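Clello Gripper Kit, seven months on: a review from a small packing room in Beltville

Posted by Xuân Phùng, Jun 14, 2020
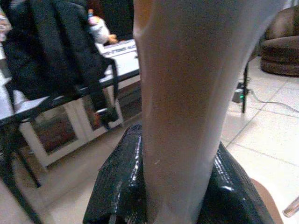

We took delivery of the Clello in November, after a good deal of back and forth with our supplier, Koppel, and I promised a few people at other small firms that I would write up how it went once the newness had worn off. It has worn off now, so pour yourself something and settle in, because I do go on! We sell craft and classroom supplies, and our work is picking up one item, putting it with the right other items, and getting the set to the person who checks it. No two sets are quite the same, and that is why we had never bothered with automation before. The part that won me over is the pair of fingers. They close snugly around the bottom of a pale, smooth cylinder that is a good deal broader near the top, and a shape like that used to be my standing argument against buying one of these at all. The glossy, crinkled black covering is what you will be looking at all day, so I may as well tell you that it catches the light quite a bit. You get used to it.

Setup first. Koppel sent the kit in two boxes with a printed guide, and the guide is fine up to the page on speed settings, where it seems to have been written for a different model. I called them, and a very patient man walked me through it (thank you, whoever you were). We had it moving on the first afternoon and doing something useful by the end of the week. The software that tells it what to fetch is called Edusness, and you pay for that separately, every month, which I wish had been on the first page of the quote and not the last. It is pleasant enough to use. The buttons are big, the words are plain, and you can teach it a new item by moving the arm by hand and saving the spots as you go. It holds 232 saved items before you have to start clearing old ones out. We sell more than that, so every season I sit down with a coffee and decide what gets forgotten.

Now for what it has meant for the people here, which was my real worry. My packers had heard the word "robot" and drawn their own conclusions, and I can't blame them. I told them before the boxes were open that no one's hours would be cut, and they haven't been. What did change is who does what. The fetching used to be shared out, and it was the job everyone was glad to hand over: up, down, reach, turn, up to 20 sets in a morning when we were busy, and sore shoulders by lunch. The Clello does most of that now. The packers stay at the desk and do the sorting, the checking and the little handwritten cards, and mistakes get caught sooner than they did when everybody was rushing.

It hasn't all been rosy, and I'd be doing you a disservice if I left this out. One of my longest-serving people missed the walking about. She told me in the winter that she felt parked, and she was right, so we now trade places every two hours and someone is always on their feet restocking. The pace was another sore spot. Out of the box the arm waits a short moment and then reaches again whether you're ready or not, and it made everyone feel hurried. There is a setting that makes it wait for a tap. Please turn that on the first day! I left it three weeks and had some grumpy lunches to show for it.

Small complaints, then. The finger coverings wear, and replacements come in packs of 19, an odd number when you change them in pairs. Tiny things are hit or miss, and anything under the size of a thimble we still pick by hand. The beep when it loses its grip is far too loud and can only be turned off altogether, so we live with it.

Would I buy it again? Yes, I would, though I'd haggle harder over the Edusness fee and bring the packers in while I was still choosing. They had better questions than I did. If your shop is about the size of ours and your people are tired of reaching, ask for a week's trial with your own awkward items, the ones you're sure it can't hold. Koppel will do the trial if you ask, but they don't mention it on their page.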